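3 min read

Quick one before I lose the thread, proper write up to follow (maybe).

So the question for November was whether pads matter. We teach the policy from handheld demos, two grippers, one in each hand, no robot arm anywhere near it. Everyone argues about the network. I wanted to know what happens when the finger pads get old half way through a data set. Current task is rain boots on a glass rack, which I picked becuase shiny things are horrible.

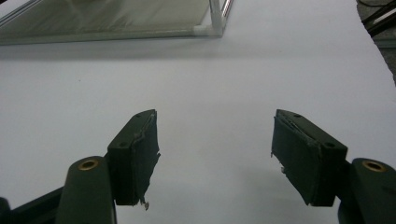
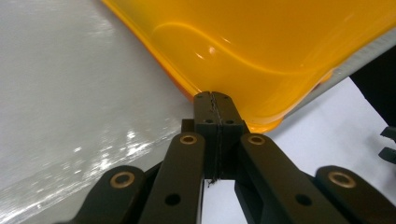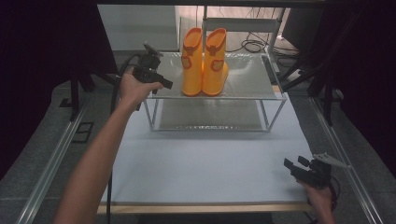

Roscoe Crenshaw wrote back to the draft that I was measuring the wrong thing. His point: people compensate. Give someone a slippery gripper and they squeeze earlier, come in slower, change the angle, and all of that goes into the demos as if it were good technique. So the policy learns a workaround for a fault it may not have.

Annoyingly I think he's right. Went back through the Prumongate set - 3,000 demos, same task, pads never changed - and split it early against late. Trained one policy on each half. Tested both with new pads.

Early half: 74 per cent of boots placed upright. Late half was worse, and worse in a particular way. It hovers. Gets to the rim, stops, has a little think, closes, opens, closes again. You can see the same dithering in the late demos if you play them fast. Mine mostly. Sorry.

Things I have not done:

- swapped who did the demos. Could just be tired hands
- run the late policy on worn pads, which is the obvious test and its next
- anything with the Uchida rack, still in its box

If the late policy does better on worn pads then Roscoe wins outright and I owe him lunch. If it doesn't, then I guess late demos are simply bad demos and the pads are a side issue.

Change for now: new pads every 30 demos on one rig, leave the other alone, log pad age with each demo so the training can see it as an input. Takes 6 minutes a swap. Boring, fine.

Numbers are from one training run each so dont quote them at me. More seeds when Bovmont is free again, somebody has it booked every night until late.

We use cookies to remember your preferences. Accept / Manage settings

Get new posts by email. Unsubscribe whenever you like.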